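Search course materials Search Clear

Workon Short Courses: Shop Floor Practice
Handout 3: Folding, stacking and the cold drinks shelf

These notes cover two jobs that most shop manuals keep in separate chapters, folding a T-shirt and filling a drinks cooler. I put them together because the same claims get made about both, and I don't believe most of them. Read the notes before the practical. Bring a T-shirt of your own, short sleeves, no big print on the front.

The Pavlović manual, which some of you have been given at work, opens by saying that "order sells". You'll hear this a lot. Ask whoever says it what they measured, where, and what the shelf was like the week before. When I've asked, I have usually been told about one shop, in one good summer. Orderly shelves are easier to count and easier to refill, and that is enough reason to keep them orderly. I'd leave the selling out of it until somebody produces a number that survives a wet month.

Most customers see a drinks shelf while walking past it. They don't read labels at that speed. What they have is blocks of colour, the line of the shelf edge and whether there's a hole in the row.
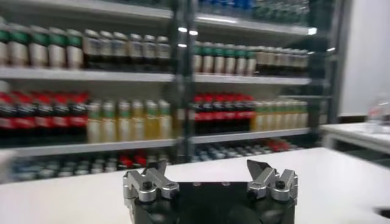
1. Blocks and stripes

A block is one product standing together, several bottles wide and as deep as the shelf allows. A stripe is one product running down through several shelves. The Prirkik method, sold to small shops as a day's training and a folder, insists on stripes. The folder says the eye "falls naturally" down a shelf. Mine doesn't, particularly, and the folder gives no source.

Blocks are simpler to fill. You bring one crate, you fill one place, you go away. With stripes you kneel and stand again for every product, and by the end of a shift people fill the top and forget the bottom.

Where blocks do go wrong is at the join. Two products that look alike, side by side, will drift into each other as customers put things back. Two that look different tend to be put right by the customers themselves.

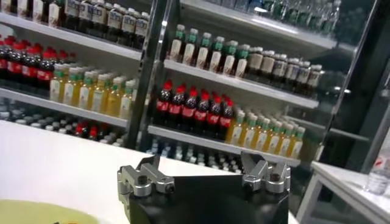 Choosing neighbours is the part of shelf filling I would teach first, and it gets half a page in the Pavlović manual. Cap colour matters more than the makers' labels, for the plain reason that you see the cap from any angle. Red-capped cola next to a yellow drink with green caps is a good join: liquid, cap and label all change at once, and a stray bottle shows from across the room. Two drinks with the same pale label and the same white cap make a bad one, and you'll have to go in close to check it. Glare on the glass makes this worse. Look at your cooler from the spot where customers stand, with the lights on, before you decide the layout is fine.

Things to try in your own shop:

- Stand at the door and name the products you can tell apart. Write the list down before walking over.
- Swap one neighbour and leave it for a fortnight. Count the strays at closing.
- Ask a colleague to find one particular drink. Don't help.

None of this is science. It's still better evidence than the folder has.

2. The square fold

The fold we use goes face down, sleeves in, sides in, then hem to collar. The result should be close to square and should sit flat without a hand on it. Naker sells a plastic folding board for this, and a trainer will tell you that it makes every shirt identical. It makes every shirt the width of the board. If the shirt was skewed when you laid it down, you now have a skewed shirt of the correct width.

A folded shirt in real cotton has soft edges and a bit of rumple. Leave it. I have watched people refold the same shirt four times to get rid of one line, and each handling left it looking more tired than the last.
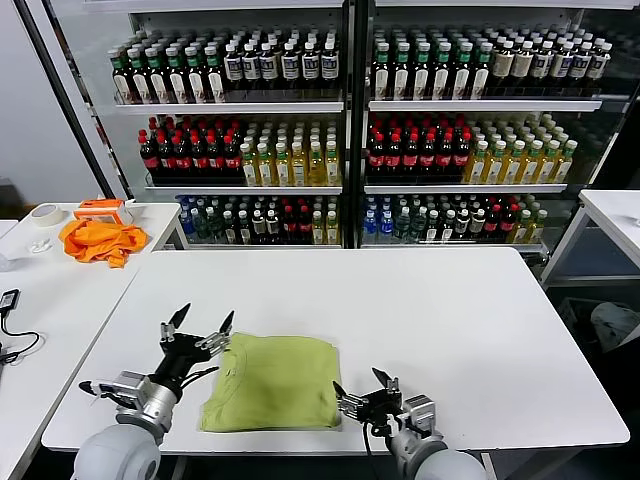
So when do you refold? My rule is to refold if the shirt won't stack, and otherwise to put it down and pick up the next one. Stand a metre back if you can't decide. Close to, every shirt looks wrong.

Placing it near the front edge of the table saves your back during a long session, though on a sales table I would move the finished pile further in, where sleeves don't catch it.

As for speed, the Pavlović manual gives 14 seconds a shirt. It doesn't say what size, what cloth, or whether the clock includes picking the thing up. It also says the square fold was "perfected in 1885", with no shop, town or person attached. Please don't put that in your assignment. Last time it turned up in half the scripts, one of them with a footnote leading back to the same manual.

3. Laying out before folding

Nearly all of a bad fold happens here. Put the shirt face down, collar at the far side, hem towards you. Take hold of the near corners and pull gently until the body lies square. Smooth from the middle outwards. Small wrinkles can stay, but a sleeve tucked under the body can't, so look for both sleeves before the first fold.

Keep unfolded things on another table if you have one. A single table fills up with half-done work. 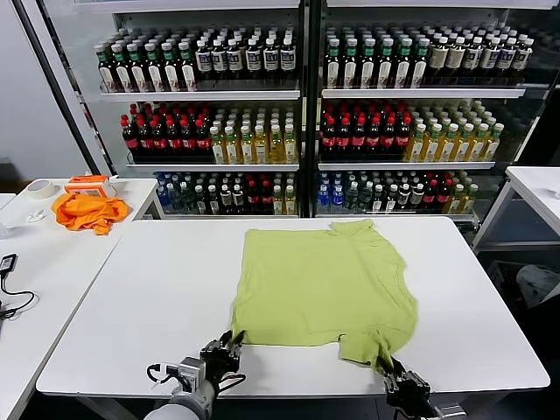
Luzius Moser wrote in after the May session to object that face down is a habit from shops with printed shirts, and that a plain one can be laid either way up with no difference to the pile. I tried it with plain shirts and I think that's fair for the front. The collar is another matter: laid face up, it tended to end up underneath in my hands, and I had to turn each shirt over to put it out. If yours don't do this, carry on as you are.

For the practical

Fold 18 shirts, your choice of method. Note which ones you refolded and why. Then sketch a cooler layout for your own shop with the neighbours marked, and say what would persuade you that it was worse than the one you have now.

Comments (3)

Bea: We had the Naker board. It's under the till now, holding up the till.

Luzius Moser: Thank you for trying it. I still say the collar comes down to how you pick the shirt up.

R.T.: Our area manager wants stripes whatever the evidence. Do we get marks for arguing?
Reply from the tutor: Yes, if you counted something first.

We use cookies to remember your search settings. Accept Manage choices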